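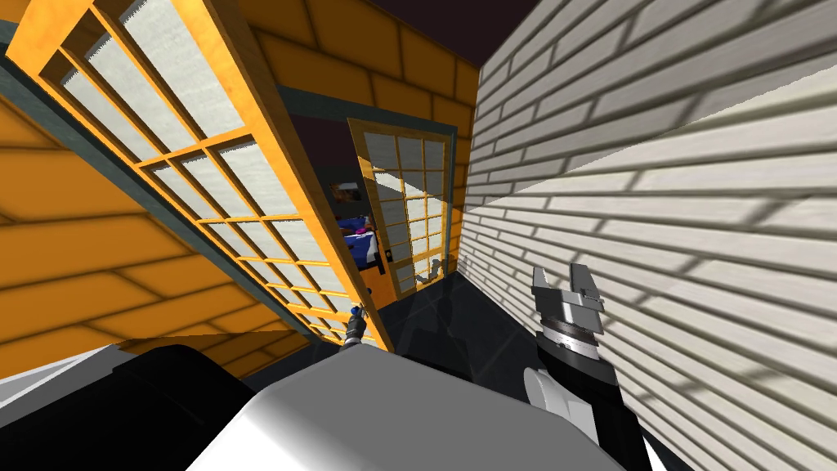
Adgate 한글학교·문화회관 정기 운영회의 회의록

일시: 2018년 2월 12일 저녁
장소: Adgate 회관 안쪽 방
참석: 학교 담당, 회관 담당, 회계 담당, 도서 담당, 학부모 대표, 합창 모임 대표, 서기
불참: 행사 담당(사전 연락, 서면 의견 제출)
진행: 학교 담당

1. 지난 회의록 확인

지난 회의록을 읽고 두 군데를 고쳤다. 합창 모임의 연습 시간이 오전으로 적혀 있었으나 오후가 맞다. 또 복사기 임대 건은 "결정"이 아니라 "보류"로 바로잡는다. 그 밖의 이의는 없어 수정한 내용으로 승인하였다.

지난 회의에서 맡은 일 가운데 현관 신발장 정리와 비상 연락망 갱신은 마쳤다. 뒷문 열쇠 복사는 아직이다. 열쇠집에서 같은 모양의 원판이 없다고 하여 주문을 넣어 둔 상태이며, 들어오는 대로 회관 담당이 찾아온다. 그때까지 합창 모임은 지금처럼 옆 상점에 맡겨 둔 열쇠를 쓴다.

2. 회계 보고

회계 담당이 겨울 학기 수입과 지출을 표로 나누어 주었다. 수업료는 한 가정을 빼고 모두 들어왔고, 남은 가정은 다음 달에 내기로 미리 이야기가 되어 있다. 대관 수입은 작년 같은 때보다 조금 줄었다. 주말 오후에 방을 쓰던 서예 모임이 회원 집으로 옮겨 간 것이 가장 크다.

지출에서는 난방비가 제일 많다. 그다음이 교재비, 그다음이 보험료 순이다. 학부모 대표가 보험료가 왜 두 줄로 나뉘어 있는지 물었다. 회계 담당은 건물 보험과 행사 보험을 따로 적은 것이라고 답했고, 다음 표부터는 항목 옆에 설명을 달기로 했다.

소액 현금함을 세어 보니 장부와 519크로네 차이가 났다. 설맞이 장보기 영수증이 아직 제출되지 않은 것으로 보이며, 행사 담당에게 확인한다. 영수증 없이 꺼낸 돈은 앞으로 봉투에 날짜와 용도를 적어 현금함에 넣어 두기로 했다. 봉투는 회계 담당이 준비한다.

보고는 현금 차액 건을 남겨 두고 접수하였다.

3. 난방과 창문

Pestard 설비에서 보낸 견적서를 함께 보았다. 두 가지 안이 들어 있다. 하나는 보일러의 순환 펌프만 바꾸는 것이고, 다른 하나는 펌프와 온도 조절기를 같이 바꾸는 것이다. 회관 담당은 둘째 안이 낫다는 의견이었다. 지금 쓰는 조절기는 시간 예약이 안 되어 수업이 있는 날마다 누군가 일찍 와서 켜야 한다.

회계 담당은 금액 자체는 감당할 수 있지만 여름 전에 큰돈이 한꺼번에 나가는 것이 부담이라고 했다. 나누어 낼 수 있는지 업체에 문의한 뒤 다음 회의에서 정하기로 했다. 합창 모임 대표는 공사 날짜가 정해지면 적어도 일주일 전에는 알려 달라고 요청했다. 지난번 배관 점검 때 연습을 하러 왔다가 그냥 돌아간 회원이 여럿 있었다.

교실 쪽 창문 틈으로 바람이 든다는 이야기가 학부모들 사이에서 계속 나온다. 문풍지를 새로 붙이는 것으로 이번 겨울을 넘기고, 창틀 수리는 봄에 다시 논의한다. 문풍지는 회관 담당이 사 온다. 붙이는 작업은 토요일 수업이 끝난 뒤에 한다.

계단 전등도 하나가 깜박인다. 전구를 갈아도 같은 현상이라 전기 기사를 불러야 할 것 같다. Pestard 쪽에 전기 일도 맡는지 함께 물어보기로 했다.

4. 봄 학기 수업 편성

학교 담당이 신청 현황을 보고했다. 유아반 신청이 예상보다 많다. 지금 교실에 책상을 더 놓으면 통로가 너무 좁아진다. 세 가지 방법이 나왔다. 유아반을 시간대별로 나누는 것, 유아반과 초급반의 교실을 맞바꾸는 것, 대기자를 받는 것이다.

학부모 대표는 대기자를 두는 방법에 반대했다. 형제가 다른 반에 다니는 집은 한 아이만 기다리게 되면 학기 전체를 포기할 수도 있다는 것이다. 시간대를 나누자면 교사가 한 명 더 필요하다. 초급반 교사는 교실을 바꾸는 데 이견이 없다고 미리 알려 왔다. 초급반 교실에는 칠판이 낮게 달려 있어 오히려 유아반에 맞는 면도 있다.

결정: 봄 학기부터 유아반과 초급반의 교실을 맞바꾼다. 사물함 이름표는 각 반 교사가 옮긴다. 시간대를 나누는 안은 신청이 더 늘면 다시 꺼낸다.

성인 회화반은 신청자가 7명으로, 반을 여는 데 문제가 없다. 수업 요일은 그대로 둔다. 다만 수강생 가운데 퇴근이 늦은 사람이 있어 시작 시간을 조금 늦춰 달라는 부탁이 있었다. 그렇게 하면 합창 모임이 정리하는 시간과 겹치지 않아 오히려 편하다는 의견이 나와 받아들였다. 바뀐 시간은 학교 담당이 수강생에게 문자로 알린다.

교재는 중급반만 새 판으로 바꾼다. 새 판은 쪽수가 달라져 옛 판과 섞어 쓰기 어렵다. 옛 판은 도서실에 2권만 남기고 나머지는 원하는 가정에 준다. 가져갈 사람이 없으면 Brandes에 있는 자매 학교에 보내기로 하고, 운송비는 그쪽과 반씩 낸다.

받아쓰기 대회를 올해도 할 것인지 짧게 이야기했다. 작년에 상을 받지 못한 저학년 아이들이 많이 서운해했다는 말이 있었고, 등수를 매기지 말고 모두에게 도장을 찍어 주자는 의견과 고학년은 등수를 두어야 열심히 한다는 의견이 갈렸다. 교사 모임에서 먼저 의논한 다음 결과를 가져오기로 했다.

5. 도서실

도서 담당이 대출 기록을 정리했다. 그림책은 잘 나가고 소설은 거의 움직임이 없다. 오래 돌아오지 않은 책이 10권이다. 대부분 이미 이사한 가정에서 빌린 것이라 연락이 닿는 집에만 한 번 더 편지를 보내고, 답이 없으면 목록에서 뺀다.

책장 아래 칸의 습기 문제는 나아지지 않았다. 벽에 바짝 붙인 책장을 조금 앞으로 당기고 아래 칸을 비워 두기로 했다. 비운 칸의 책은 위로 올리고, 자리가 모자라면 낡은 잡지를 먼저 치운다. 합창 모임 대표가 옛 잡지 중에 악보가 실린 것이 있으니 버리기 전에 한 번 보게 해 달라고 했다. 도서 담당이 상자에 따로 담아 두기로 했다.

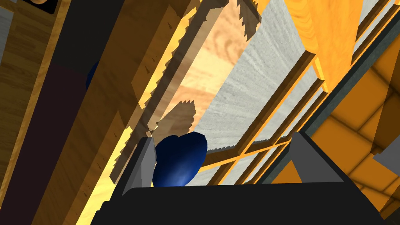 짙은 남색의 둥근 물체와 밝은 나무 면.

새 책 구입비는 작년과 같은 금액으로 한다. 도서 담당은 아이들이 읽을 만한 과학책이 부족하다고 보고, 학부모 대표는 동요집을 몇 권 넣어 달라고 했다. 구입 목록은 도서 담당이 만들어 참석자들에게 돌린다. 의견이 있는 사람은 목록을 받은 주 안에 답한다.

대출 시간도 조정했다. 지금은 수업 시작 전에만 문을 여는데, 늦게 도착하는 가정은 책을 돌려줄 틈이 없다. 앞으로는 쉬는 시간에도 연다. 쉬는 시간에는 반납만 받고 대출은 수업 전후에 한다. 학부모 중에서 당번을 정하자는 말이 있었으나 우선 교사들이 돌아가며 맡아 보고 어려우면 다시 이야기한다.

6. 설 행사 준비

행사 담당의 서면 의견을 서기가 읽었다. 떡국은 작년과 같은 순서로 준비하고, 떡은 전날 저녁에 찾아온다. 고기를 먹지 않는 가정을 위해 멸치와 고기를 넣지 않은 국물을 한 냄비 따로 끓인다. 냄비에 이름표를 붙이고 국자도 따로 둔다. 작년에는 국자가 섞여서 불편해한 사람이 있었다.

세배 순서는 유아반부터 한다. 어르신들이 오래 앉아 계시지 않도록 반과 반 사이를 바로 이어서 진행하고, 사진은 끝난 뒤에 찍는다. 학부모 대표는 사진이 홈페이지에 올라가는 것을 원하지 않는 가정이 있으니 미리 동의서를 받자고 했다. 학교 담당이 짧은 양식을 만들어 이번 토요일에 나누어 준다.

윷놀이는 안쪽 방에서, 제기차기는 날씨가 괜찮으면 마당에서 한다. 비가 오면 제기차기는 빼고 윷놀이 판을 늘린다. 경품은 학용품으로 통일한다. 지난번처럼 먹을 것을 섞으면 알레르기가 있는 아이가 바꾸느라 시간이 걸린다.

합창 모임이 두 곡을 부르기로 했다. 전자 피아노는 회관 것을 쓰고, 보면대는 회원들이 가져온다. 공연은 식사 전에 한다. 식사 후에는 설거지 소리가 커서 노래가 잘 들리지 않는다는 것이 모임 쪽의 의견이다.

뒷정리는 반별로 나눈다. 유아반 학부모는 아이들을 먼저 데리고 가야 하므로 뒷정리에서 빠지고 그 대신 아침에 식탁을 차린다.

7. Prarnutitz 방문

Prarnutitz의 한글학교에서 합동 소풍을 제안해 왔다. 시기는 10월이 좋겠다고 한다. 학교 담당은 가을 학기가 막 자리를 잡는 때라 괜찮다고 보았고, 회계 담당은 버스 비용이 얼마나 드는지 알아야 답할 수 있다고 했다. 기차로 가면 갈아타는 역에서 아이들을 챙기기가 어렵다는 의견이 많았다.

먼저 관심이 있는 가정이 어느 정도 되는지 봄 학기 초에 조사한다. 조사 결과가 나올 때까지 저쪽에는 긍정적으로 검토하고 있다고 답한다. 답장은 학교 담당이 쓴다.

8. 기타

현관 게시판에 회관과 상관없는 광고가 자주 붙는다. 앞으로는 서기의 확인 표시가 있는 것만 남기고 나머지는 떼기로 했다. 회원이 중고 물건을 사고파는 쪽지는 게시판 아래쪽에 따로 자리를 만들어 붙인다. 오래된 쪽지를 알아볼 수 있도록 붙인 날짜를 적게 한다.

부엌 행주를 누가 빨아 오는지 정해지지 않았다는 말이 나왔다. 그날 방을 마지막으로 쓴 모임이 가져가서 빨아 오는 것으로 한다. 행주를 더 사자는 의견도 있어 회관 담당이 문풍지를 사러 갈 때 함께 산다.

주차 문제로 옆집에서 다시 연락이 왔다. 토요일 아침에 차고 앞을 막은 차가 있었다고 한다. 학교 담당이 사과 인사를 하고, 학부모들에게는 길 건너 공터를 이용해 달라고 안내문을 보낸다. 잠깐 아이를 내려 주는 경우에도 차고 앞에는 세우지 않는다.

복사기 임대는 이번에도 보류한다. 지금 기계가 종이를 자주 씹기는 하지만 난방 공사 금액이 정해진 다음에 보는 것이 맞다는 데 모두 동의했다.

맡은 일

학교 담당: 사진 동의서 양식, 성인반 시간 변경 문자, Prarnutitz 답장, 옆집 인사, 주차 안내문
회관 담당: Pestard에 분할 납부와 전기 작업 문의, 뒷문 열쇠, 문풍지와 행주 구입
회계 담당: 현금 차액 확인, 봉투 준비, 보험 항목 설명 추가
도서 담당: 연체 가정 편지, 구입 목록, 옛 잡지 상자, Brandes로 보낼 교재 정리
학부모 대표: 설날 아침 식탁 차림 명단
합창 모임 대표: 곡목을 행사 담당에게 전달
서기: 게시판 정리, 회의록 발송

다음 회의는 다음 달 같은 장소에서 연다. 날짜는 난방 견적에 대한 답이 오는 대로 서기가 알린다. 안건이 있는 사람은 그 전에 서기에게 보낸다.

기록: 서기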